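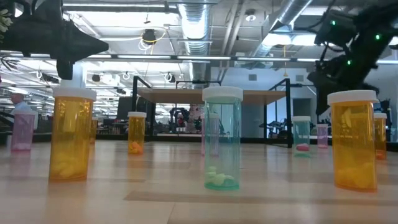
Amber, teal-green and pink bottles on a wooden table, with robot grippers overhead.

Clilten publishes good practice code for robots that handle medicine bottles

Traslow, 14/04/2020 — Clilten, the membership body for makers and users of small handling robots, has today published its Code of Practice for Robotic Handling of Medicine Containers. It runs to 44 pages, can be downloaded free of charge, and contains a section on caps that is longer than anyone on the drafting group wished to write.

The Code sets out how a robot working at a table should pick up, move, set down and account for small containers of the kind used for prescriptions. It covers one-armed and two-armed machines, whether they run alone, under remote control or with a person sharing the work. It is voluntary. It sits underneath existing law and machinery standards and replaces none of them, a point made on page one and again on page two for readers who start there.

Until now, most sites have written their own rules. Clilten asked its members to send theirs in, and they differed on nearly everything, including what counts as a drop. At one site a bottle had to hit the floor. At another it had to leave the gripper without being told to. A third had no definition and, on paper, an excellent record.

"We had members comparing drop rates over lunch, very politely, and they were measuring different events," said Siv Ljungberg, who chaired the drafting group. "The first two meetings went on the word 'drop'. I would do it again, though I would bring better biscuits."

The Code settles on the following: a drop is any loss of grip that was not commanded, at any height, including when the bottle lands upright and looks perfectly pleased with itself.

What the Code asks for

Sites following the Code agree to a set of working rules. The main ones are summarised below, and the full text should be used for anything that matters.

Identity before movement. A container must be identified by its label or code before it is lifted. Colour may be used to help find a bottle and may never be used to decide what it is. The same goes for size. Large amber bottles and small amber bottles are both amber bottles, and the Code treats any sorting rule that begins "the amber ones are always" as a finding at audit.

Grip on the body. Unless the task is to open the container, the robot takes hold of the body and leaves the cap alone. Lifting by the cap is allowed only where the closure has been tested for it and the test is on file.

Hidden bottles. Where one container stands behind another, the one at the back is treated as unseen until it has been viewed clearly. A white cap showing over a neighbour's shoulder is evidence of a cap. Systems may guess at the rest, provided they check the guess before acting on it.

Speed. With a full or part-full container in the gripper, the tool may not travel faster than 200 millimetres a second within reach of a person. Several members asked for a higher limit. They were invited to stand next to the arm while the matter was discussed, and the limit stayed.

Two arms, one table. Each arm must know where the other is at all times, and the right to enter a shared area passes from one to the other explicitly. "They have never hit each other so far" is listed in Annex B among statements which do not amount to a risk assessment.

Stand-in contents. Trials and demonstrations use dummy tablets wherever the task allows it. They are to be booked in and out with the same care as the real thing, on the grounds that a dummy tablet on the floor of a pharmacy is nobody's dummy tablet.

Stopping. Anyone in the work area may stop the robot for any reason and need not fill in a form first. The form comes afterwards. It has been kept to one side of paper, after a struggle.

How it was tested

A draft was tried at two sites before publication: the Jasura development workshop in Traslow, and the dispensing support unit run by Hägglund. Between them the sites logged 1,959 supervised handling runs under the draft rules, using clear plastic bottles in mixed sizes and colours set out on plain tables in no particular order. Every drop, stop and wrong pick was written up against the new definitions.

The results changed the text in several places. The draft had asked for a fresh image of the whole table after each bottle was moved. This was sound in principle and made the work so slow that operators at both sites began to read. The published rule asks for a fresh image of the area disturbed, plus a full one whenever a container is knocked, tipped or found somewhere it was not left.

The trial also added a clause on shiny surfaces. Overhead strip lights reflect in a polished tabletop, and tinted plastic does curious things to whatever sits behind it. The Code now asks sites to test under the lighting they will really work in, at the times of day they will really work, with the blinds as people leave them. Lighting may then be changed, but the tests are repeated if it is.

"Our robot was very good with bottles, one at a time, in the middle of the table," said Pavithra Menon, head of handling safety at Jasura. "Then we put them down the way people put things down. We have had a productive spring, if a humbling one. The Code is what we wish we had been handed at the beginning, and I say that having argued against a fair amount of it."

Ms Menon's objections are recorded in full in Annex D, together with the replies. Clilten understands that she considers two of them still open.

Comments from members

The public draft drew 80 written comments. All were answered. A good many concerned the word "should", which some readers found too weak and others found threatening. The Code now uses "must" where it means must, "should" where there may be a decent reason to do otherwise, and "may" where the drafting group could not agree.

One frequent request was for a mark or badge that sites could display. Clilten has decided against this for the first edition. A site that follows the Code can say so in plain words and must be willing to show its records to any customer who asks. The drafting group felt that a badge would be designed, ordered and stuck to the machine well before the records were in order, and it had examples in mind.

Others asked whether the Code applies to robots that learn their movements from human demonstration. It does. The rules describe what the machine does at the table and take no interest in how it came to do it. Section 6 adds that people giving demonstrations should be trained in the Code first, or the robot will pick up bottles by the cap with great confidence, having been shown how.

What happens next

The first edition takes effect for members at once. Sites already running handling work are asked to compare their own rules with the Code, note any gaps and set dates for closing them. Gaps are expected. A return showing none will be read with particular interest.

Ms Ljungberg will lead a smaller group looking after corrections and questions of interpretation. Its first job is a supplement on blister packs, which were left out of this edition after one long afternoon. Liquids will follow. Members wishing to join the group are warmly encouraged, and are advised that the subject of caps is closed.

Notes for editors

The Code of Practice for Robotic Handling of Medicine Containers, first edition, is available from the Clilten publications desk in English. A short checklist for operators is supplied with it and is meant to be pinned up beside the machine, at a height where it can be read.

Clilten is a membership body based in Traslow. It publishes guidance on small handling robots and does not certify, sell or repair them, despite the telephone calls.

Siv Ljungberg and Pavithra Menon are available for interview. Requests should go to the Clilten press desk, which will also take corrections to this release.

Ends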